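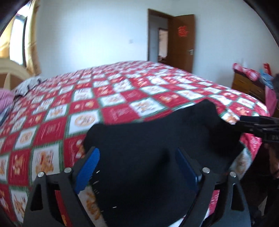
Comment récupérer les messages restés bloqués dans la boîte d'envoi de Mudus ?
Il faut vider la file d'attente locale, puis relancer la synchronisation depuis le menu Compte.

Ticket 535 - messagerie Mudus, envoi bloqué

Bonjour, et merci beaucoup d'avoir pris le temps de nous joindre le journal complet, ça nous a vraiment aidés ! J'y vois 44 messages en attente, tous arrêtés sur l'erreur 68, celle qui apparaît quand le serveur Vademlow refuse un ancien mot de passe (un grand classique après un changement de formule).

Commencez par copier vos brouillons dans un dossier à part. Ouvrez ensuite Compte, puis File locale, et choisissez Vider - l'opération peut durer neuf minutes, laissez-la aller au bout. Saisissez enfin le nouveau mot de passe et relancez.

Mise à jour, octobre : l'envoi est reparti, mais les pièces jointes manquent sur deux messages. Je laisse donc le ticket ouvert et je transmets le journal à l'équipe Trinden.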